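Clerkar two-finger gripper kit, used for one term in a school robotics club
Review by Ulla Miettinen
Jan 22, 2021

I run the robotics club together with Delphine Castellanos, and we bought this kit in autumn for our students' cloth folding project. It cost us 898 with the wrist camera included, and for a club of our size this is serious money. I wanted to write down how it was in use before we decide on a second one.

Assembly is good. The manual is short and the drawings are clear, but step 42 shows the cable on the wrong side of the wrist. Two of our groups followed it and had to open the cover again. I wrote to Clerkar and they answered politely — the drawing will be corrected in February.

The fingers are black with fine grooves on the inner side. With hard objects they hold very well. With cloth it depends on the thickness. A kitchen towel is no problem, but thin cotton slips out if the students close the fingers too slowly. The Geum software lets you set the closing force from zero to 70, and we stay near the upper end. I would like to have a softer pad in the box. Now one must order it separately.

The camera is the weaker part. It is small and light, and the students like to see the work from the hand's side. But when the arm moves quickly the picture becomes smeared, and a white cloth under our ceiling lamps turns so bright that the folds disappear in the middle. There is an exposure setting, hidden in the third menu. I advise to find it on the first day.
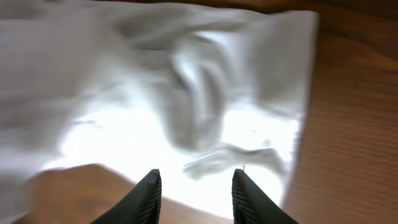
Wrist camera view during cloth work, with motion blur and strong glare between the fingers.

Our students collected 2,000 pictures for the Nundska regional contest and had to throw away many of them for this reason. They learned something from the sorting, but it took three club evenings.

Compared with the Undton gripper we had before, the Clerkar is quieter and the screws stay tight. The Undton had a better camera. For a club which works with blocks and cups I recommend the Clerkar kit without doubt. For textiles, order the soft pads at the same time and ask what the delivery costs — ours was not shown until the last page.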